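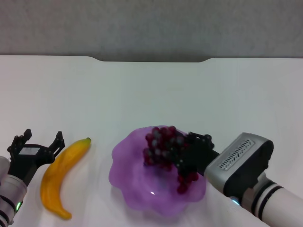
Household Task Trial, progress report for the second period
Prepared for the Keromard Fund by Getachew Araya, Clurham site

Summary

Work in this period went into one question from the grant plan: can a two-armed machine clear and set out food on a kitchen table well enough to be left alone with the job? For firm, single items the answer is close to yes. For soft, bunched or slippery items it is no, and we do not expect that to change before the end of the grant.

We completed 1,513 attempts across 6 tasks. The plan called for 400 attempts on the fruit task alone and we met that in April. The other tasks are wiping, stacking cups, folding dish towels, sorting flatware and putting lids on food boxes.

Fruit task

The task is to move fruit between the table and a bowl, in either direction, using whichever arm is nearer. A run passes if the fruit ends where it was asked to go, the bowl is upright and has stayed on the table, and no one has had to step in.

Bananas are the easy case. The gripper closes across the middle and the curve gives it some room for error. Most failures came from the wrong approach angle, where one finger came down on top of the fruit.

Grapes are harder. A bunch has no single good place to hold. If the fingers close on the outer berries, the bunch turns and slides out. If they go deeper, they often press on the bowl as well, and a light bowl moves with them. Of the 400 fruit runs, 113 were stopped by the operator, and the larger part of those were grape runs. We now ask the second arm to steady the bowl when the first one goes in. Early results are better, but it doubles the time for each run and we have not done enough of them to report a rate.

Clear bowls gave trouble of their own. The depth reading drops out along a see-through rim, so the planner sometimes places the rim lower than it is. The Wako software update fixed part of this. We still see it with wavy or uneven rims, and less with plain round ones.

Other tasks

Wiping is reliable on a flat table and poor near edges. Cup stacking passes if the cups are all one kind. Towel folding works for the first fold and usually fails on the second. Flatware sorting is slow but steady. Lids remain the weakest task, and we would like to drop them in the next period and move the hours to grapes and other bunched foods.

Comparison with a person

The plan asks us to state this plainly. A person clears the same table in well under a minute. The machine takes several minutes and needs someone within reach of the stop button. In a home, that means no time is saved at present. In a shop or canteen, where the same few items come back all day, the case is better, and Ferkska has asked to see the cup and flatware results with that in mind.

Changes and problems

We lost close to two weeks to a worn wrist joint and a late part. The spare is now kept on site. Finger pads were changed from hard to soft rubber partway through, so fruit results from before and after the change should be read separately. Both sets are in the data folder.

Spending is in line with the budget except for repairs, which ran over. We ask to move unspent travel money to cover this.

Next period

- Finish the steadying-arm runs on the fruit task.
- Repeat flatware sorting with mixed sets.
- Run one full table clear, start to finish, every Tuesday, with no resets between items.
- Decide with the Fund whether lids stay in the plan.

Getachew Araya

Related items
Household Task Trial: first period report
Notes on soft finger pads
Ferkska site visit: questions and answers
Budget change request form

Contact the Clurham office | Copyright Household Task Trial | Back to top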